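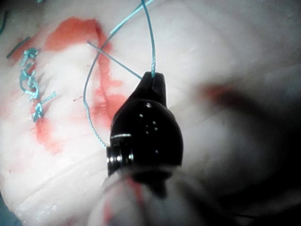
Friday, late morning. Registry extract work, October batch

Picked up from where I stopped. Ownership chains, second pass. Input file has 1,095 entities, 964 now resolve to a named person at the top. Rest are stuck. Went through the stuck ones by hand until lunch, notes as I go.

Most common problem – nominee shareholder listed as the owner, and the matcher takes it as the end of the chain. It should flag and keep going. Added a nominee list, reran, a few more moved. Not many.

Altia group is the bad one. Holding company at the top, 13 subsidiaries under it, two of those own shares in the parent. Script went round in circles untill I killed it. Put in a visited check. Now it stops and writes "loop" in the status column. Fine for today, but percentages in a loop are still wrong, don't quote them.

Rileck: filed as 100 percent owned by a trust, trust has no named beneficiaries in the filing, only "a class". Left as unresolved. Do NOT put the trustee in the owner field, we did that last time and had to pull the table.

Vondum – two records, same address, one has the old company number. Merged. Kept both numbers in the notes column.

Symonenko Holdings, name spelled three ways across the filings. Matcher catches two. Third has the words swapped. Tried loosening the threshold, got a pile of false matches straight away, put it back. Added the third spelling to the alias file by hand.

2:40 pm. Dates. Some filings give date of change, some give date the form was recieved. They are in the same column. Anything we say about late filing depends on this so it has to be split before the next run. Started on it, the older forms are scans and the text layer is junk. Need to key those.

Threshold question still open: chain with 30 and 30 through two different companies, is that over 25 once combined? I've been adding them. Guidance note reads both ways to me. If anyone has a firm answer write it in here under this entry.

To do
– split date column
– percentages inside loops
– rerun with alias file, compare against this morning's output
– back up the output folder first, it overwrites

Stopped at 5.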